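# Pretend breakfast corner: what do you use for the "other" food?

**Posted by Cindau, 4/14/25**

Hi all! I'm putting together a play breakfast table for the kids' corner at our library branch and I'm having way too much fun with it. So far I've got a white cover with a black grid on it for the tabletop, a round gray plate and the fake fried eggs (the ones with the crispy brown edges – I love them so much). I've also thrown in a bag of foam cubes, thinking they could stand in for whatever the kids decide they are. Ham, strawberry pudding, soap, who knows!

Two things I'm stuck on. First, is plain foam a good idea next to realistic toy food, or will it just get ignored? Second, the cover picks up little specks and smudges between the lines, and it looks grubby by lunchtime. I've tried a dry cloth and it mostly pushes them around. The budget is nearly $20 for the rest of the year, so please be gentle.

The kids are mostly 3 to 7, if that matters.

---

## Kalinowski

Oh, keep the foam! We have run a table like this since January and the plain shapes get picked up as much as the fancy food. A kid who has an egg in hand has an egg and that's that, but a pink cube was a birthday cake, a sponge and a sick hamster in one morning at our place. I was sold after that.

What worked for us:

- Put out the realistic food on a plate and set the plain pieces straight on the table, away from it. If it all goes in one heap the kids grab the eggs first and the rest ends up on the floor.
- One color of foam at a time. We started with the whole rainbow and it turned into a building site (fun, but no breakfast got served!).
- Use the squares! Ours made up a game where every food needs its own square before anyone can "eat." You can also call out moves, like two squares toward the plate. Pieces land across the lines all the time, and the arguing about which square counts is half the game.

I like a pale pink cube with the fried eggs best, because the yolks are so bright and the pink is so soft that even the little ones can tell you which is which from across the table.

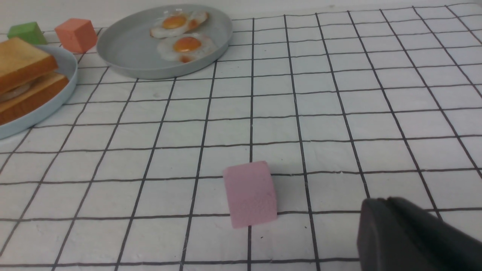
## Fondosham

For the specks: lint roller first, then damp cloth. If you go in wet you smear it. Test a corner before using any soap on the black lines, some printed ones bleed.

Also check the foam for bite marks. I'd skip it for kids under 3, and throw out any cube that's starting to crumble.

---

## Somia

Seconding the lint roller – mine does the whole table in a minute and I feel like a genius every time!

I wanted to add something about washing, as it took me a while to get right. Our plastic food goes in a bowl of warm water with a drop of dish soap, then onto a towel to dry. Turn the eggs over halfway or water sits underneath. The foam gets its own bowl. Squeeze it gently under the water, let go, squeeze again, and then press it flat in a towel. Please don't wring it! I twisted a few of ours the first time and they came out looking like old cheese. Ours need a full night to dry all the way through, so I do them right after we close.

If your cover is fabric, check the label before it goes in the machine. I wash mine cool, by itself, and hang it over a door. I stopped ironing it ages ago and the kids have never complained about a wrinkle.

As for your budget, you could do a lot with very little. A second plate would be my first buy, so two kids can serve each other. After that I'd look for toast. You can cut it from a tan kitchen sponge, and it looks surprisingly good! Round the top corners with scissors and run a brown marker along the crust (let the marker dry overnight).

Would love to hear what you end up adding!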